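How Does an Orchestra Work? A Guide for Younger Concert-Goers

Prirnthorpe Concert Hall welcomes children to its concerts throughout the season. This page explains what an orchestra is, who plays in it and what happens on the night. It is intended for readers aged seven to eleven, and adults are welcome to read it too.

What is an orchestra?

An orchestra is a large group of musicians who play together. The orchestra at Prirnthorpe usually has 70 players. Some pieces of music need fewer, and a few very grand ones need more.

The players sit in groups called sections. Each section is made up of instruments that work in a similar way.

Strings: violins, violas, cellos and double basses. The players draw a bow across the strings, or pluck them with a finger. There are 41 string players in our orchestra, so this is the largest section.

Woodwind: flutes, oboes, clarinets and bassoons. The player blows into or across the instrument and covers holes to change the note.

Brass: trumpets, horns, trombones and tubas. The player buzzes the lips against a metal mouthpiece.

Percussion: drums, cymbals, triangles and many other things that are struck, shaken or scraped. A small bottle with dried rice inside makes a good shaker at home. Ask an adult to find you a clean, empty one that has never held medicine or cleaning liquid.

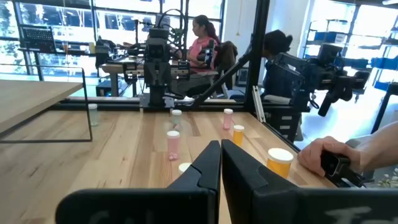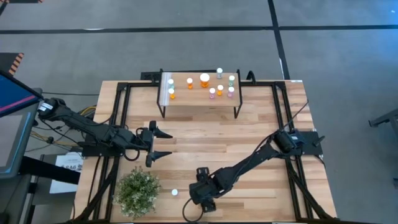 Why do the players tune up?

Before the concert begins, you will hear one long note from the oboe. The other players listen and adjust their instruments until they match it. Strings can slip a little when a room becomes warmer or cooler – even a good instrument needs to be checked.

What does the conductor do?

The conductor stands at the front and makes no sound at all. One hand usually holds a thin stick called a baton, which shows the speed of the music. The other hand may ask for louder or softer playing, or tell a player when to come in.

What will I hear?

Our family concert in June lasts for one hour, without an interval. It opens with the Skasano Overture, a lively piece with a trumpet call near the start. Listen for the moment when the call comes back very quietly.

Where will I sit?

The main hall has 500 seats. The balcony has a further 141, and from there you can see the percussion section very well. Children must sit with an adult in both parts of the hall.

When should I clap?

Clap when the conductor comes on to the stage. Some pieces are divided into parts called movements, and audiences often wait until the last one has finished before clapping again. If you are not sure, watch the conductor, who will turn round to face you at the end – and then you may clap as loudly as you like.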